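How to Fold a T-Shirt Flat on a Table

Posted 14 Aug 2023 in Laundry and Linens

Most people fold shirts on the bed, and most beds are too soft for it. The cloth sinks, the corners drift, and you end up with a bundle. A hard table at waist height works better. Any smooth top will do as long as it's a little wider than the shirt.

What you need: one clean, dry T-shirt, a clear table and 5 minutes for the first try.

Step 1. Lay it out
Put the shirt face down with the hem toward you. Sweep your palms from the middle out to the sides. Thin shirts cling to themselves, so go over them twice.

Step 2. Fold in the sides
Bring one side in to the middle of the back and turn the sleeve back on itself. Do the same on the other side. You should have a long strip.

Step 3. Fold up
Bring the hem up to just below the collar, then fold once more. Stop and look before you press anything down. A lumpy rectangle with a crease running across it on the diagonal means one of the layers under it has shifted.
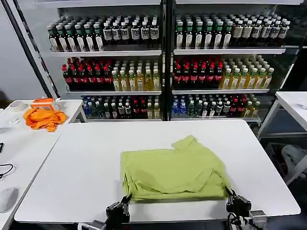
Theda Hinrichs wrote in to say she skips the second fold up on thin shirts and gets fewer lumps that way. I tried it. It works fine if your drawer is deep enough.

Step 4. Square the corners
Take hold of the two sides and pull gently outward — only enough to take up the slack.
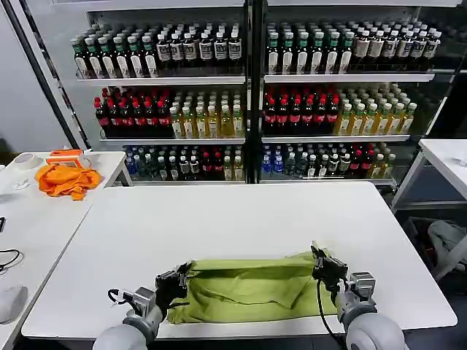 Lower the cloth and smooth it from the center. If the diagonal is still there, open the last fold, flatten the layer inside and close it again.

Step 5. If it won't come right
Start over. Pinch a bit of the hem, draw the shirt toward you and let it spread out on the table. Wrinkles at this stage are fine, but work out any bunched spots by hand before you fold again.
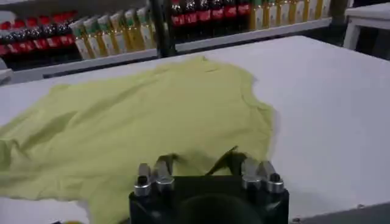 Khoa Thái: Does this work for long sleeves? Mine always stick out at the bottom.

Yes. After step 2, lay each sleeve straight down along the strip so it points at the hem, then go on with step 3.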